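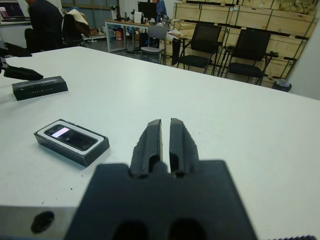
4. Primera puesta en marcha del terminal

4.1 Carga inicial

1. Conecte el cable suministrado al puerto inferior del terminal y después al adaptador Zedby.
2. Enchufe el adaptador a una toma de corriente accesible.
3. Espere a que el indicador de carga alcance el 80 % antes de continuar con el apartado 4.2.

Nota: con la batería totalmente descargada, el indicador puede tardar 8 minutos en aparecer. No pulse el botón de encendido durante ese intervalo.

PRECAUCIÓN: no cargue el terminal a temperaturas inferiores a 0 °C ni sobre superficies textiles.

4.2 Inserción de la tarjeta SIM

1. Apague el terminal.
2. Introduzca el extractor en el orificio de la bandeja y presione en línea recta.
3. Coloque la tarjeta con los contactos hacia abajo y el chaflán alineado con el de la bandeja.
4. Empuje la bandeja hasta que quede enrasada con el chasis.

PRECAUCIÓN: no confunda el orificio de la bandeja con el del micrófono. La garantía no cubre los daños en el micrófono causados por el extractor.

4.3 Configuración del sistema

1. Mantenga pulsado el botón de encendido durante tres segundos.
2. Seleccione idioma y región.
3. Elija una red wifi. Si la red está oculta, pulse Añadir red e introduzca el nombre respetando mayúsculas y minúsculas.
4. Acepte la actualización del sistema, si se ofrece. Requiere 2350 MB libres.
5. Defina un PIN de seis cifras.
6. Registre la huella dactilar (opcional). Se admiten cinco huellas por usuario.

Nota: si la actualización se interrumpe, reinicie el terminal y repita el paso 4. Los datos ya descargados se conservan.

4.4 Transferencia de datos

La aplicación Ambaye copia contactos, mensajes y fotografías desde otro teléfono. Ambos equipos deben estar en la misma red y con más del 50 % de batería. Los lotes se limitan a 800 archivos; los archivos de más de 200 MB se transfieren por cable. Para los códigos de error, consulte el apartado 9.2.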